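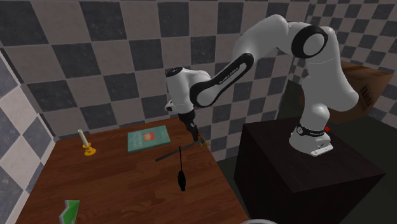 Figure 1. Brown wooden table with a white and black robot arm (computer rendering).

3. What sellers call the color of a table

3.1 Where the listings came from

I grew up in a house where the dining table was "walnut" to my mother and "just brown" to everyone else, so I came to this part of the study with some baggage. The plan was simple enough. I wanted to know which color words people reach for when they sell a used wooden table, and whether those words shift with the seller's town, the asking price, or the length of the ad.

All the text comes from Gauthier, the resale board that serves both Aner and Luler. I saved every table listing that was live in November and ended up with 1,191 of them (my poor spreadsheet!). After I threw out glass tops, metal tops, reposts, and ads with no color word at all, 600 were left. I read every one of those myself, usually in the evening with tea, and copied the color words exactly as typed, spelling mistakes included. "Chesnut" shows up a lot. I folded it in with "chestnut" for the counts but kept the original spelling in a separate column, in case anybody wants to look at spelling later.

3.2 Brown, and the words people use to avoid it

I had expected "brown" to win easily, and it did come first, with 182 listings using it as the main color word. What I hadn't expected was how the word behaves. Sellers in Aner tend to use it alone and move right along to the measurements. Sellers in Luler almost always prop it up with something: warm brown, coffee brown, a nice brown, brown but not dark brown. I have a soft spot for that last one.

Tree names are trickier. When a seller writes "oak," I can't tell whether that means the wood, the color, or a hopeful guess, and I suspect a good many sellers couldn't tell me either. I coded a tree name as a color word only when it sat next to a shade ("light oak," "dark cherry") or when the ad named a different wood somewhere else. That rule is strict, and it cost me over 70 listings I would have loved to keep. Going the other way and counting every tree name pushed "oak" so high that it swamped everything else in the table of results, so I stuck with strict. 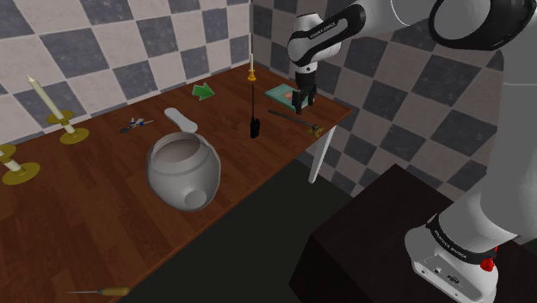 Figure 2. Long table with a reddish-brown top in slightly different tones; robot arm at right (computer rendering).

3.3 Reddish tones and mixed tops

Red is where the vocabulary gets fun. Very few sellers will call a table red, even with "ish" on the end, unless it has been painted. They say cherry, mahogany, rust, or "has a red look in the sun." Tops with more than one tone give people even more trouble, and plenty of ads name two colors and leave the buyer to sort it out. I coded those under the first color named and marked them as mixed.

I tried matching all of this against the Wallitz stain chart, the one that hangs in paint stores around here, and gave up after a couple of weekends. Its names are far too fine for the way people write. The ads have maybe a dozen words doing nearly all the work, and sellers stretch them as far as they need to. The full word list, with my coding notes, is in Appendix B.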